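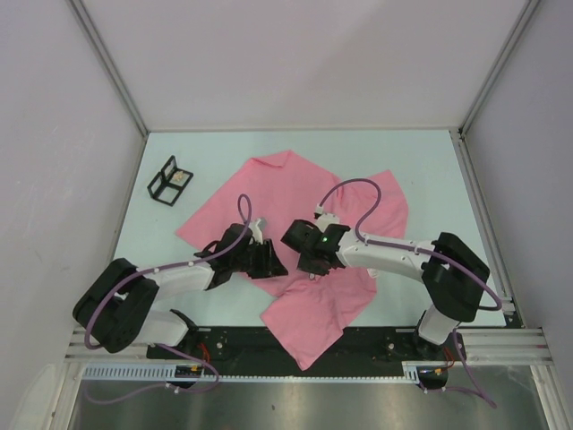

Stullodura releases two-arm planner for cloth handling

July 27, 2018

Stullodura has released Bisivum 3, a new version of its motion planning software for pairs of robot arms that handle fabric. The update went out to existing license holders this week and replaces the planner that shipped with version 2.

The main change is in how the software treats the two arms. Version 2 planned a path for one arm, then fitted the second arm around it. Bisivum 3 plans both together and checks them against each other the whole way, including the short stretch where the grippers work close to one another over the cloth.

"Most of our support tickets came from that last bit of travel," said Hae-won Yang, who leads the planning team. "One arm would stop and wait, the cloth would sag, and the grasp point the other arm was going for had moved."

The cloth model has changed as well. The old version tried to estimate the full shape of the fabric before each move. The new one looks for edges, corners and folds, scores them as places to grasp, and leaves the rest alone. Yang said the full estimate was slow and often wrong on crumpled material, where much of the fabric is hidden under itself.

The planner was tested against a library of 3551 recorded starting positions, put together by Alcides Rengifo and Geum-ok Maeng at the company's Kalleria office. The library covers towels, napkins and cut pieces of plain cloth — no garments with sleeves yet. It comes with the release, along with a replay tool that lets users step through a plan and see why a grasp was turned down.

Cables are now part of the collision check. Users enter the length and mounting points of each cable run, and the planner keeps a loose envelope clear of it. Jong-dae Byun, who wrote that part, said the envelope is larger than it needs to be and will be tightened in a later update.

Settings files from version 2 will load, but camera calibration has to be done again. The calibration routine takes 55 captures and can be run without removing the grippers. Force limits are not carried over and go back to their defaults, so sites that changed them should write them down first.

Bisivum 3 runs on the same controllers as before. The Nam simulator plug-in is not ready and will follow as a separate download. Support for version 2 ends when the current license terms run out.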